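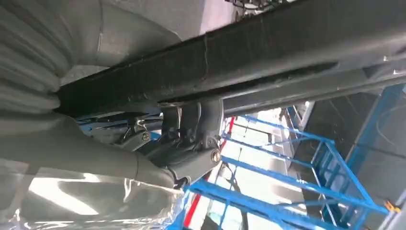
The Slow Death of the Second Opinion

My father never paid for a repair without first driving the car to two other garages and complaining about it. He called this shopping around. My mother called it Sunday, although the garages were closed on Sunday and what he mostly did then was sit in the driveway and talk about them.

I thought of him in August, when my old Haldane wagon started making a noise. I won't try to spell the noise. It came on over speed bumps and left again before anybody with a wrench could hear it, and in Brurnside, where I live, there is now exactly one place to take a noise. There used to be 5. The other four are a nail salon, a parking lot, a place that sells candles, and another parking lot.

The survivor belongs to Tudur Mathias, a large, unhurried man who bought the shop 20 years ago from an uncle who wanted to fish. He has the town's entire supply of automotive opinion under one roof, and he doesn't enjoy it as much as you'd think.

"People used to come in angry at somebody else," he told me. "That was nice. I'd get to be the good guy. Now if they're angry, it's me."

He drove my car around the block with the radio off and his head tilted, like a man listening for a burglar. Then he asked how long I planned to keep it. I have been asked that question by a dentist, and I liked it no better from him.

What we lost with those other garages wasn't very noble. Half of the second opinions my father collected were worse than the first. One man on Gurker Street diagnosed everything as the alternator, including, on one occasion, a flat tire. But going from shop to shop gave a customer something to do with his suspicion. You could carry a quote across town, watch another mechanic suck his teeth at it, and come home feeling that you'd fought.

These days I do my suspecting online. I spent two evenings on a message board for Haldane owners, where my noise was identified as a bushing, a loose heat shield, a sign that I should sell immediately, and my own fault. One member recommended a spray called Cudulell with such passion that I assumed he made it in his basement. I ordered a can anyway. It smelled of oranges and did nothing I could detect.

Mathias called at 9 on a Thursday morning with a price. It was lower than I had feared, which left me with no one to be indignant at and nowhere to drive. I tried sounding doubtful. I said I might want to think it over.

"Sure," he said. "You want me to suck my teeth?"

I told him to go ahead and order the part.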